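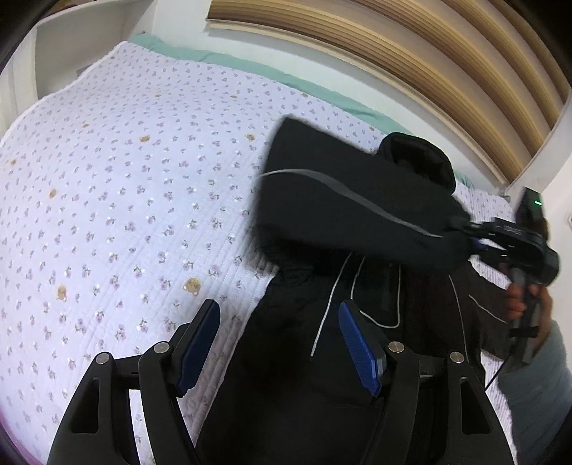

Hello, I'm Mirta Domínguez, and Pendoritz is my folding school. Well, folding, hanging, sorting, and finally dealing with the chair in the corner of the bedroom (you know the one).

I started eight years ago in my sister's spare room, teaching two of her friends how to get a winter coat into a drawer. They told their friends, and by the next February I had a waiting list and no spare room! These days we're above the bakery on Painemal Street, and 1,268 people have done the beginners' course.

We don't use folding boards or special tables. You'll learn on a bed, as that's where most people tip out the washing at home. A quilt is lovely to work on too: a bit of grip, plenty of room, and you can spread a jacket out flat and sort the sleeves before you do anything clever with the hood. Hoods get a whole session to themselves. I have strong opinions about hoods.

Lautaro Espinoza takes the evening groups and is far more patient than me, especially with fitted sheets. Wenceslao Zúñiga looks after the bookings and will ring you back, though probably not before ten in the morning.

Groups are small and you can bring your own things, the more awkward the better. Puffy coats, dungarees, a child's dressing gown, whatever's been annoying you. We've a shelf of spare jumpers if you forget. Tea is included, and in the cold months there's usually something from downstairs as well.

The beginners' course is four sessions and costs 27 a session, or you can come to a single one first and see how you get on. Ring the top bell, the bottom one is the bakery's.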